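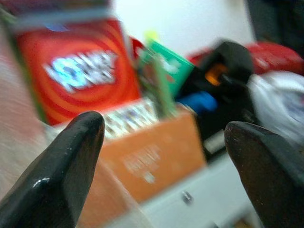

Illstead Home Skills, Unit 55
Notes for Session 2: Packages and Bedding

Sort packages first. Group them by size, with the printed fronts facing out, and keep anything soft off the bottom row.

Then make the bed. Lay the sheet lengthwise on the bare mattress and take hold of it at the near edge.

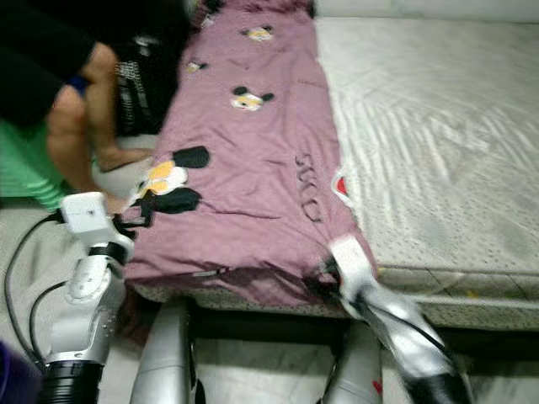 Pull toward the corners before smoothing the middle – folds move outward more easily that way. Check that the overhang is even on both sides.

Reading for February: Limarham workbook, page 198.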